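I moved our grasp planner off the old config files in April and I want to write down how it went while I still remember the details. Most of this concerns Flavell, the small scheduling layer I wrote to sit between perception and the arm controller. If you use Drillura for motion planning, some of it may save you an afternoon.

The old setup had one big loop. It took a wrist image, ran the detector, picked a grasp, planned a path, and sent the path. Every step waited for the one before it. When the detector was slow, the whole arm stood still, and when the planner failed, the loop started again from the image. It was easy to read and I kept it for too long.

## What changed

Flavell runs perception and planning as separate tasks with a shared object table. The detector writes to the table whenever it has something new. The planner reads the latest entry and checks its age. If the entry is older than 600 ms, the planner refuses it and waits for a new one.

That age check caused the first real bug. The detector stamped each entry when it finished, and the image itself had been captured well before that. So an entry could look fresh while describing where the gripper camera used to be. On a fixed camera you might never notice. On a wrist camera the pose error goes straight into the grasp. I now carry the capture stamp all the way through and look up the arm pose for that stamp:

`pose = arm.pose_at(entry.capture_time)`

One line, two days to find.

## Clear bottles

The second problem was transparent plastic. The depth we get on a clear bottle is full of holes, and what does come back is often the table or the wall behind it. The old code took the median depth inside the detection box, and for a bottle that number means very little.

What I do now is find the label first. A label is opaque and has printing on it, so it gives usable depth. I fit an upright cylinder to the label points and extend it down to the table plane. The top of the bottle is often outside the wrist view at close range, so I don't use the height from the image at all. The height comes from the object model, or from an earlier view if there is one.

Occlusion needed its own rule. If one object partly hides another, the detector tends to return a smaller box for the one behind, and its center moves sideways. For round objects I fit an ellipse to the visible edge and take the center from that. If the visible arc is too short, the object gets marked `partial` and the planner may avoid it but may not grasp it.

Shadows were the third thing. A hard gray shadow on a white table was sometimes segmented as a flat object, and the planner then went around it politely. I added a check against the table plane. Anything with no height above it gets dropped, apart from items on a short list of things that really are flat.

## Settings I ended up with

- Maximum entry age: 600 ms
- Planner retries before asking for a new view: 3
- Replay set: 3,000 saved wrist images, run before every merge
- Gripper geometry: masked out of the image before detection

The mask is worth a note. The gripper plate and fingers take up a lot of the lower image, and the silver screws used to produce little false detections. I render the mask from the joint state, so it follows the fingers as they open and close. The other arm isn't in the mask yet. I have to pull its joint state in from the second controller, and the clocks don't agree well enough.

I looked at Bakalis for the replay part and it would probably have worked. I ended up with Lotel, mainly for its plain text logs, which I can diff with the tools I already have.

Wrist views with the bottle and the green button:
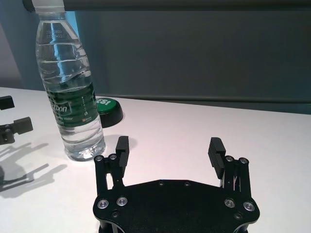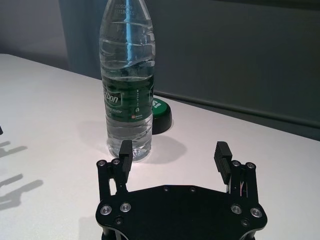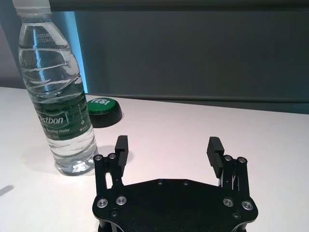
## Comments

**Unnamed reader**

I had the same trouble with capture stamps, and fixing them only got me halfway. My arm driver was interpolating poses between samples without saying so, and during fast wrist turns the result was off by enough to miss. You may want to log the raw joint samples next to the interpolated pose and compare them on a quick rotation. Also, does the planner keep `partial` objects in the table after the camera moves away, or do they expire with the same age limit as everything else?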